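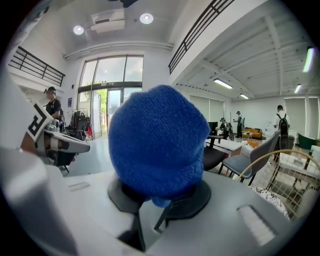 Search Kemeys Wiki Go Advanced

Vemau is a hand-held gripper built in the shared workshop at Hunden. Two of them make a pair, one per hand. A person squeezes, the fingers close, and the recordings are later used to teach a robot arm the same job. Work started in May, from a set of plans passed on by the Ekanstead workshop.

Construction

Light gray body, black finger mounts, printed in 17 parts. The mounts are the slow bit - six hours a set, and the first ones cracked at the screw holes. Later sets printed lying flat. Marker cards are glued on last, after the fingers have been lined up, otherwise teh whole card has to come off again.

Use

Mostly soft goods. Knitted things are harder than boxes, they stretch and fold over and hide the fingertips. Sessions are Tuesday evenings. The log stood at 3607 recordings at last count, 37 of them thrown out for a loose card.

Known problems

Left trigger spring goes slack. Grip pads wear and need to be replaced in pairs. A wider finger was tried and droped - too heavy at the wrist.

See also

Kemeys arm
Marker cards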